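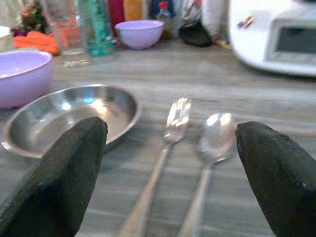
Fork, spoon, steel bowl. The carrots are in the back, waiting to be told what they are.

I have been meaning to write about the counter for a while, and the counter has been meaning to get worse, so we finally met in the middle.

We moved into the Brallham place in May with a kitchen I described to everyone as "plenty big," having measured it with my eyes. The counter is a gray wood-grain one that hides crumbs beautifully, and I was so pleased by this that I failed to notice it doesn't hide anything larger than a crumb. Every object we own that has ever touched food now lives on it full time.

The plan was carrot salad. My neighbor Fathima Gazi makes one with lime and toasted mustard seeds that I have eaten standing up at her sink on more than one occasion, and she wrote the recipe out for me on the back of a Chowdhury's receipt. It has 7 ingredients and calls for "a clear surface." She underlined "clear." She has been to my house.

So I started clearing, which in my case means moving things six inches to the left until they run into other things. The lavender bowls went first. I love the lavender bowls. They came from a sale shelf at Orkden, they weigh nothing, and they are the wrong size for every job I have given them. Too deep for chips and too small for a salad anyone would want seconds of. I keep them out because of the color, and then I put keys in them, and then I take the keys out when somebody comes over so it looks like I own bowls for food.

The steel bowl is the one that does the work. It's shallow with a rolled rim, it makes a terrible noise if you set it down after ten at night, and I'd replace it tomorrow with an identical one. Dressing gets mixed in it. So does pancake batter, which goes over the side, and I act surprised.

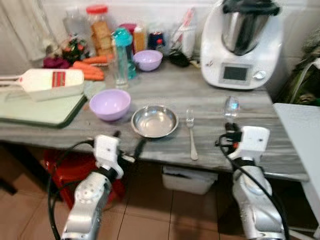 The counter after tidying. I realize there is no way to prove the "after" part.

The slicer was my big purchase of the spring. I had read 4,000 words by a stranger on how a mandoline would change my relationship with vegetables, and it has, in that the vegetables and I are now both nervous. It sits on the green cutting board with its little red-striped grid, looking harmless. Fathima grates hers by hand, takes 5 minutes, and has all her fingertips. I take 5 minutes just finding the guard.

Behind it are the carrots, more than the recipe wants, because the bag was cheaper than the bunch and I fall for that every single time. There are greens and tomatoes back there too, in case I got ambitious.

Then there's the big white appliance with the steel jug on top. It has a knob and a small screen, and the manual claims it can do 100 things. I use it for soup. I have used it once for bread, and I'm told that what came out was legally bread. It takes up the whole right end of the counter and I can't put it away, as there is no cabinet in this house it will go into, and I have tried the coat closet.

The back row I have no defense for. Cracker jar, water bottle, glasses, a paper bag leaning on the wall that I keep stepping around mentally. My sister says to get one of those Zorodura wall rails and hang everything up. I looked at them. They want you to drill into tile, and I'm not at that stage with this house yet.

Fathima's recipe, for those who asked last time: grate the carrots, salt them, leave them ten minutes, squeeze. Lime, a pinch of sugar, chopped cilantro. Heat a spoonful of oil, drop the mustard seeds in until they pop, pour the whole business over the top and toss. She says any bowl will do as long as it's big enough, and she looked right at the lavender ones when she said it.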